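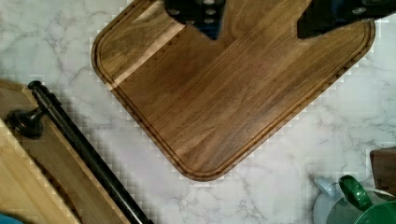

El aceitado de tablas es la aplicación de aceite mineral a la madera de cocina. Se le atribuyen más virtudes de las demostradas.
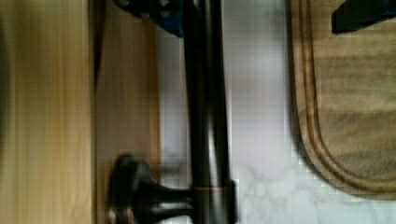
Supuestas propiedades

El fabricante Nulline habla de 500 lavados sin grietas, sin publicar el ensayo. 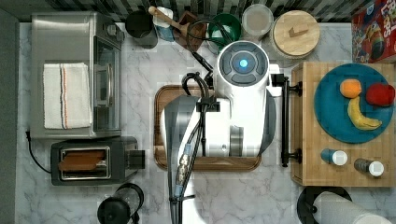
¿Sirve el aceite de oliva?
Se enrancia con el tiempo; suele preferirse el mineral.

Tampoco consta que el aceite desinfecte,
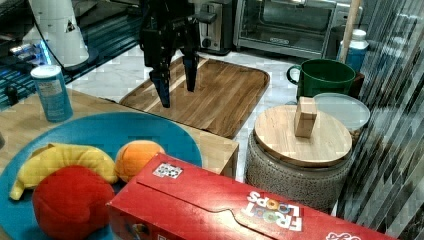 por mucho que lo repitan los envases.

Comentarios (2)
Euan Niven: ¿Y la cera?
Blair Baird: Falta la fuente de lo del oliva.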